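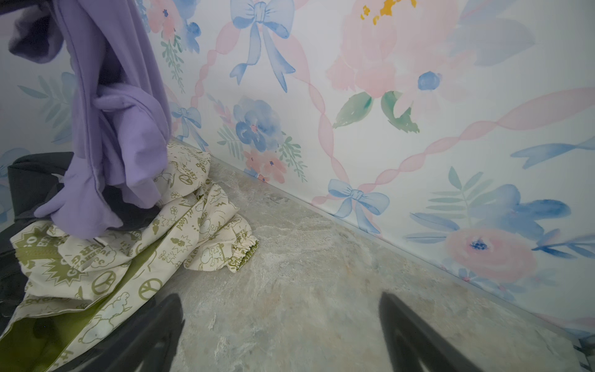 1. Purpose and Scope of the Project

This report presents the work completed by the student team on teaching a two-armed robot to handle clothing by remote control. The project was carried out under the supervision of Rüdiger Kohlhase and is submitted in partial fulfillment of the requirements of the practical course in robotics. The report was prepared by Leonie Gerlach on behalf of the team.

The task assigned to the team was to pick up single garments from a pile and move them to a clear part of the floor. A person performs the task by steering both arms, and the positions of the joints are stored together with the pictures from the cameras. The stored runs, called demonstrations in this report, are later used to train a control program. Training is the subject of a separate project and is discussed here only where it affected the way demonstrations were recorded.

2. Equipment and Work Area

The work area is a small enclosure with three papered walls. The paper has a floral pattern with ribbons and bows, and the floor covering has a stone pattern. The team chose a busy background on purpose, as a control program trained against plain walls may fail in an ordinary home.

Two arms stand at the open front of the enclosure, each on its own mounting plate. Each arm ends in a gripper with two fingers. One camera overlooks the work area, and further cameras are mounted at the wrists. The arms are steered through a program named Wollel, which the team wrote during the first half of the course. Recordings are stored and sorted with a second program, Flelta, which was taken over from an earlier student group and extended to accept more than one camera.
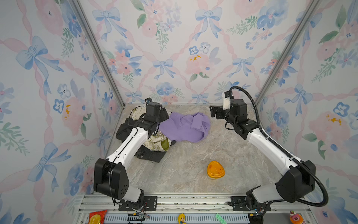 The garments were selected to differ in color, thickness, and print. A purple garment, a dark gray one, and a cream one with olive-green printing were used in the runs discussed in this report. Printed cloth is of special interest, as a fold in it can be hard to tell apart from a line in the print. The garments were placed in a heap before each run and were not arranged in any fixed order.

3. Procedure

Each operator completed a practice period of 40 minutes before any recording was kept. Practice began with one arm only. The second arm was added once the operator could close the gripper on a sleeve without pressing the fingers into the floor.

A run begins with both arms raised. The operator lowers one gripper toward the pile, opens the fingers on either side of a fold, and closes them. The other arm is held nearby and may be used to hold back the cloth beneath. When the garment has been lifted free, it is carried to the clear part of the floor and released. The operator then raises both arms and ends the recording.

Operators were asked to work at a steady pace and to avoid long pauses. Early recordings contained many moments in which the arms stood still while the operator considered the next grasp. Mr. Kohlhase advised the team that such pauses might be learned along with the motion, and these recordings were set aside.

A failed grasp was not a reason to stop a run. The operator opened the gripper, moved back, and tried again. These second attempts were marked in Flelta so that they could be included or left out at a later stage.

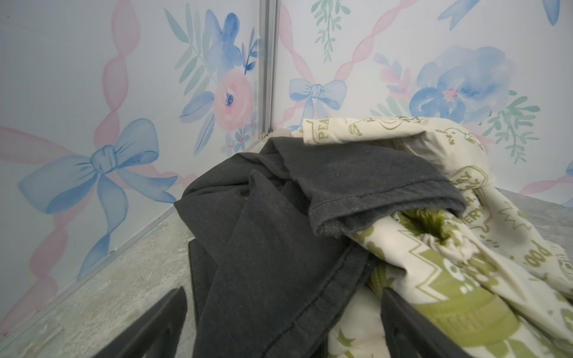
Wegener Student Reports in Engineering, Vol. 3, No. 2

4. Observations

The wrist view proved to be the most useful view during the last part of the approach. In the view from the overhead camera, the gripper often hides the fold that is to be grasped. Operators therefore used the overhead view for large movements and the wrist view for closing the fingers.

Overlapping garments caused the greatest difficulty. Where a dark sleeve lay across a lighter garment, operators could find its edge with ease. Where printed cloth lay folded on itself, they frequently took hold of two layers. The team discussed whether such a grasp should be recorded as correct, and agreed that it should, provided that only one garment was moved.

Differences between operators were also noted. Some approached the pile from directly above, and others came in at a low angle along the floor. Both methods were kept. The name of the operator is stored in coded form with each run.

5. Storage and Further Use

The recordings have been copied to the course server under the project name Lultance. Each run is stored with its camera views, joint positions, and operator notes. Requests for access should be addressed to the course supervisor.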